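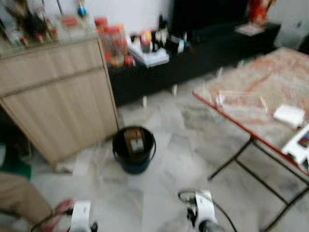
Two jars down, and I finally get rye starter

I have been trying to bake a proper dark rye since last March, and this week it worked! I'm so happy with this loaf that I've been cutting slices just to look at the crumb (and then eating them, obviously).

The recipe comes from Vija Avotiņš, who taught the evening class I took at Laur. Her version is rye flour, water, salt, caraway and a scalded portion that sits overnight and goes sweet and sticky, like malt. I had always skipped the scald. It looked fussy on the page and I figured the caraway would do most of the work. Wrong! The scald is where all that deep, almost chocolatey flavor comes from, and I feel silly for leaving it out of so many loaves.

My other problem was the starter. I was feeding it like a wheat starter, very runny, once a day, and leaving it on the windowsill where it got cold at night. I lost two of them that way. The third one I keep thick, like wet cement, and it lives on top of the fridge. By 6 in the morning it has a domed, cracked top and smells like green apples. I did a little dance in my socks the first time I saw that.

A few things I wrote on the recipe card this time:

Rye dough doesn't want kneading. Stir it until there are no dry bits, then stop.

Wet hands for shaping. Flour on the hands just makes a paste.

Don't cut it the same day. I know, I know. Wait until the next morning, or it will gum up the knife and you'll think you underbaked it.
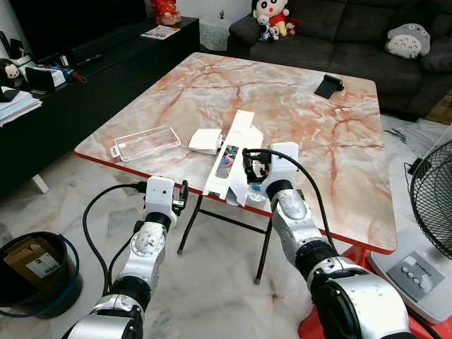
The folding table, pink marble-patterned top and all.

I scaled the recipe up for two tins, which came to 1,792 grams of dough, and it filled them nicely with room to rise. Lilian Ogola got the second loaf and sent me a message with nothing in it but the word MORE, so I'm counting that as a review. She eats hers with smoked fish and a lot of butter. I like mine with sharp cheese and pickled cucumber — or with plum jam, if it's breakfast.

Next I want to try it with sunflower seeds soaked in the leftover scalding water. I also have half a bag of barley malt to use up, so if you've put that in a rye and have opinions on how much, please tell me in the comments!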